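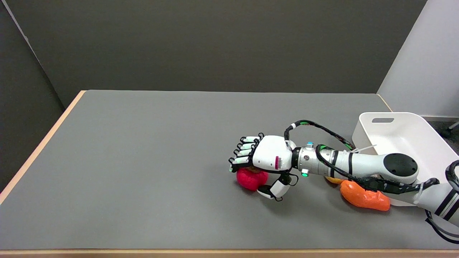

Grey top with the pale wooden edge, matt finish.

Pronwood Work Table, grey top

Reading time: 5 minutes

The Pronwood is a large rectangular table for workshops, classrooms, studios and shared rooms. It has a smooth matt grey top and a light wooden edge. We sell it as a single table or in sets, and it comes flat in two cartons.

The top

The grey is a middle shade, darker than the usual office grey and a good deal lighter than charcoal. We chose it for people who have to look at small things on a table all day. White tops throw the light from a ceiling panel back into your eyes, and black ones show every bit of dust. Colours stand out well on this one, so it suits sorting, sewing, model making and product photography.

The surface is sealed at the factory and needs no oil or wax. Wipe it with a damp cloth and a drop of washing-up liquid, then dry it. Don't use scouring powder or a rough sponge, which will leave shiny patches in the matt finish that can't be taken out. Felt pen comes off with a little white spirit if you get to it the same day. Hot pans need a mat.

The edge

The edge strip is left in its natural pale colour and given a clear coat. It will turn slightly more yellow in a room with a lot of sun. Small dents can be rubbed down with fine paper and touched up with the clear coat we sell under Spare parts. If a strip is badly knocked it can be replaced without changing the top. Order by side, long or short.

Frame and feet

The steel frame bolts together with the key in the box. Two people can put a table up in under an hour. Turn the feet by hand to level it, and check again after a week once the floor has taken the weight. The feet have felt pads as standard. For carpet, ask for the plain ones.

Joining tables

Two or more tables can be joined along the long side with the Van Dijk clamp set, sold separately. The wooden edges meet in the middle, so there will be a narrow double strip of wood running between the two grey tops. Customers who want one unbroken surface should look at the Onari bench instead.

Sizes and prices

Standard, flat packed: 1,632
Standard, put up in your room by our fitters: 1,632 plus delivery by distance
Pair with Van Dijk clamp set: 3,257

Prices are in euros and include tax. The frame is guaranteed for five years and the top for two. Marks from knives and hot tools are not covered.

Ordering

Tables are made in batches at Vumier and the next batch ships in January. Colour samples of the top and the edge are free, one set per address. Please look at them in your own room before ordering, as cut tops can't be returned. For questions about sizes outside the standard range, write to Berkay Sezer at the Vumier sales desk with a sketch and the measurements in millimetres.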